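# Meesuk Year-End Forms: W-2 and 1099 Filing for Small Employers

Meesuk Year-End Forms is a desktop and web package for preparing, printing and e-filing W-2s, 1099-NECs and 1099-MISCs. It is sold by Brulmont to small employers and to the bookkeepers who file for them. It can be used alone or alongside Oser Payroll.

## What you can do with it

- Enter employees and contractors by hand, or import them from a spreadsheet
- Prepare federal copies and most state copies from the same record
- Print on plain paper or on preprinted stock
- E-file originals and corrections
- Send recipients a link to download their copy, if they have agreed to electronic delivery
- Keep past years on file and roll names and addresses forward

## Importing records

The importer reads CSV and Excel files. Column names don't have to match ours. On the first import you match each column to a field, and the program remembers the match for that company. Rows with a missing or badly formed taxpayer ID go to a holding list, where they can be fixed one by one or exported and sent back to whoever prepared the file.

Oser Payroll users can skip the spreadsheet. Choose **File > Bring in from Oser**, pick the company and the year, and check the totals on the next screen against your last payroll report. If the two don't agree, the usual cause is a voided check that was never marked void in Oser. 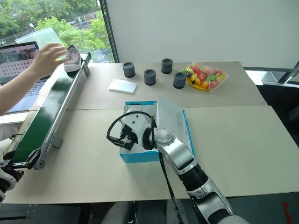
Leading zeros in ZIP codes and taxpayer IDs are a common problem with spreadsheets. Excel drops them when the column is set as a number. Format those columns as text before you save, or turn on **Restore leading zeros** in the import options. The setting applies to the current import only and has to be turned on again for the next one.

## Checking before you file

The review screen compares Social Security and Medicare wages with the tax withheld and lists every record that is off by more than a few cents. It also flags duplicate IDs, blank state account numbers, and contractors who appear on both the 1099-NEC and 1099-MISC lists. A contractor can properly be on both, so this last one is a warning and won't stop the filing.

You can put a note on any record. Notes are printed on the audit report but never on the forms.

## Corrections

Open the filed record, choose **Correct**, and change only the boxes that were wrong. Meesuk fills in the previously reported amounts for a W-2c. A wrong name or ID on a 1099 needs two transactions, and the program creates both. Corrections are included in the license and are not billed by the form.

## Editions

| | Standard | Office |
|---|---|---|
| Companies | 4 | Unlimited |
| Users | 1 | 5 |
| Forms per year | 1,390 | No limit |
| Spreadsheet import | Yes | Yes |
| Import from Oser Payroll | Yes | Yes |
| Client folders | No | Yes |

Standard can be upgraded to Office at any time in the license year for the difference in price. Data stays where it is. If you file more than 2,000 forms in one batch, split the batch by company so the confirmation report is easier to read.

## System requirements

The desktop version runs on Windows 10 and later. The web version works in current releases of Chrome, Edge and Firefox. Printing to preprinted stock from the web version requires the Lelari print helper, a free download from your account page. Run the alignment test on plain paper first and hold it up against a blank form.

## License and support

Licenses run for one tax year. Records from earlier years can still be opened and printed after a license ends, but they can't be filed or corrected through the program until it is renewed. Renewal notices go to the account owner by email in July.

Phone and email support are included with both editions. For bulk licensing or a transfer from another program, write to Buppha Srisuk in accounts and include the number of companies you file for and the name of the program you use now.

Page last updated 2022-06-30.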